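Sorting at Dutirdale: a conversation with Elínborg Ingvarsson

The play store at Dutirdale lends toys, games and small kitchen goods to families and nurseries in the north of the district. It holds 3,808 items, of which 2,389 are toys in the strict sense. Elínborg Ingvarsson has run the checking bench there for six years. I spoke to her over two mornings on how mixed returns are sorted and what makes a loan set complete.

Her first point concerned the surface. Returned items are tipped out on a dark table, and she objects to working directly on it. "Dark pieces vanish on a dark top," she said. "You can run your hand over a black cube twice and not register it. So you lay down something pale and you work on that. Paper will do. It marks easily, you throw it away at the end, and the next set starts clean."

The paper has a second use. Anything on the sheet is still to be checked, and anything off it has been dealt with or belongs to another set. Ingvarsson was firm that the rule only holds if the sheet is kept narrow. With a wide sheet, she said, people spread out and the division is lost by the second box. She cuts from a roll 60 centimetres across and does not join lengths together.
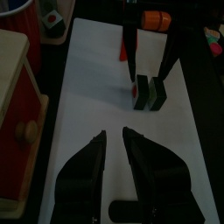 Cubes with a single marked face are the items most often put back wrongly. Ingvarsson's complaint is that they are identified by that face and then stored on another one. A cube with a red circle on a white face is easy to place when it sits on the tray with the circle showing; the pair of dark blocks on the paper, one with only a small red mark on its side, takes longer. "You have to turn every block," she said. "All six faces. If you look at the top and guess, you will be right most of the time, and the rest of the time somebody in Prultville opens a matching game with nothing to match."

I asked how she treats wooden boxes with knobs and panels. They are handled last. A box is first emptied, then wiped, then the knob is tested by hand for play. A knob that turns freely when it should be fixed is glued and clamped overnight. Trim is checked along its full length with a fingertip, in one direction and then the other, as a raised splinter is often felt only one way. She does not repaint panels. Paint adds thickness, and a box with a close-fitting part may stop closing after two coats.

Small cones and other loose shapes go to a holding drawer if they cannot be matched within the session. The drawer is cleared each January. "It holds 100 pieces comfortably," Ingvarsson said. "Past that you are only storing things you have lost."

The mixing of toys with kitchen goods is the part of the work that draws most comment from outside. Families return both in the same bag, and the store lends both under one ticket. For several years the two were separated at the door. Ingvarsson ended this, on the grounds that the separation was done in haste and had to be done again at the bench. Cups, boards and utensils now arrive with the blocks and are taken out one kind at a time.

Boards come first among the kitchen goods. She looks for score lines, which hold dirt, and for any bow across the width. The test for bow is to press opposite corners in turn on a flat table and listen. A plain board with rounded corners is preferred to one with a printed design, as wear to a print is hard to tell from staining. Light matters here too, and she admitted that the bench lamp is too weak for it. Under a poor lamp a white board looks grey, and a grey board looks clean.

Long thin utensils are checked for straightness by rolling them. Those that are thicker at one end will roll in a curve, so they are held at eye level and sighted along the narrow part. Red ones are her preference, for the simple reason that they are seldom left behind on a black table. 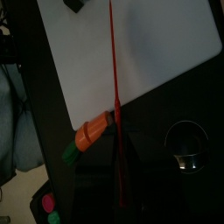

Vlastimil Zeman disagrees with her on the order of work. He would take the utensils before the boards, arguing that a long item left lying across a board gets lifted with it and ends up on the floor, and that most of the chipped ends he sees on returned stock come from exactly that. He also thinks the holding drawer should be cleared twice a year.

Ingvarsson had heard the argument before. "He is right about the floor," she said. "I still want the board out of the way first. It takes up half the table." They have agreed to try his order for one month, with the chipped ends written down as they are found. The drawer was not discussed.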